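Thread: Grasp detector hates thin film, am I tuning the wrong thing?

kaja_t
2020-07-30
Hi all, Kaja Tamošiūnaitė here, first post after a lot of lurking. I'm training a closed/holding classifier on top of Stirko and it does fine on cups and boxes. Plastic bags wreck it. Out of 448 test clips the bag ones are nearly all the misses! 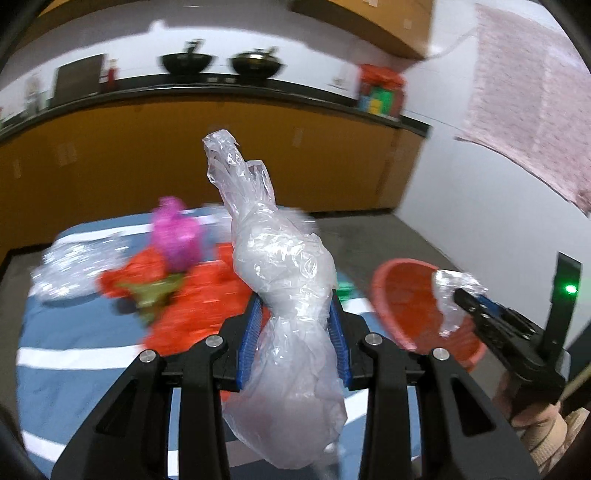
The classifier takes jaw width plus a small crop from the wrist view, and I suspect the crop is the weak half. Film is basically whatever's behind it plus glare. Look at the one in the jaws, the white bunched part is easy enough, but the lower bit goes see-through between the arms and the striped cloth is right there next to it. My mask grabs stripes and calls them bag.

proren_refugee
Drop the crop. Jaw width and motor current, done. I ran it that way on Proren all of May.

kaja_t
Tried width only, and a twisted bag squeezes down so thin it reads as empty :( No current signal on hand-held grippers either.

mudflap50
Disagree with refugee, vision is the right call here. Feed it 11 frames instead of one. Glare jumps around when the wrist moves and the cloth doesn't move with the jaws.

proren_refugee
And triple your latency, have fun.

mudflap50
For a label that runs offline? Who cares.

kaja_t
It's offline for now, yeah. Trying the stack tonight on the Curnik branch, will post numbers.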